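Euan Sutherland has been asked to admire a lot of cubes this year, and he would like to see the homework first.

"People show me a white block with a pattern on it and say, there, solved," he says. "Solved what? You printed a square."

He spent 14 years checking fixtures at Gourlay before he went out on his own, and Plotex now pays him to pick holes in its marker blocks. The idea is simple enough. Each face of a cube carries its own black-and-white pattern, and software looking at the pattern works out where the cube is and which way it's turned. Svatopluk Mikuš, who draws the blocks at Plotex, thinks this is settled business. Sutherland doesn't.

"Look at a face straight on and it's lovely," he says. "Now tip it. The squares squash together and you've got a dark stripe with some specks in it. I want to know what the numbers do then, and what I get is a nice chart from the good angle."

Mikuš doesn't dispute the stripe. "That is why there is more than one face," he says. "If one is bad, you read the next one."

And if the next one is covered up? Mikuš shrugs. "Then you move."

They also disagree about the dashed line near the edges of each face. Mikuš calls it a cutting guide and says it does no harm. Sutherland would take it off - he doesn't like anything near a marker that isn't the marker. I asked whether it had ever caused a bad reading. "Not that I can prove," he said, and looked annoyed about it.

The current set is revision 9, and the Predholm report on it runs to 701 readings. Sutherland has read all of them and calls the result "decent, which is a long way from what the brochure says." He wants 18 more poses, most of them awkward, with blocks stacked and leaning. Mikuš has agreed to the stacking. The leaning is still being argued over. 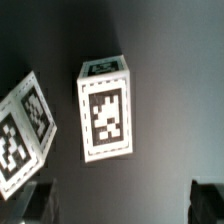
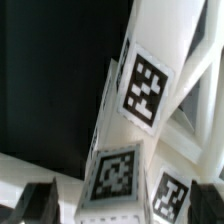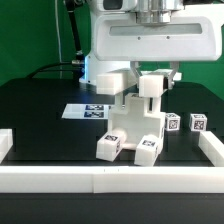
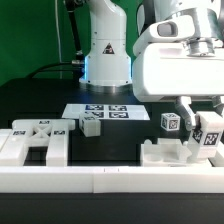
Marker cubes at Plotex.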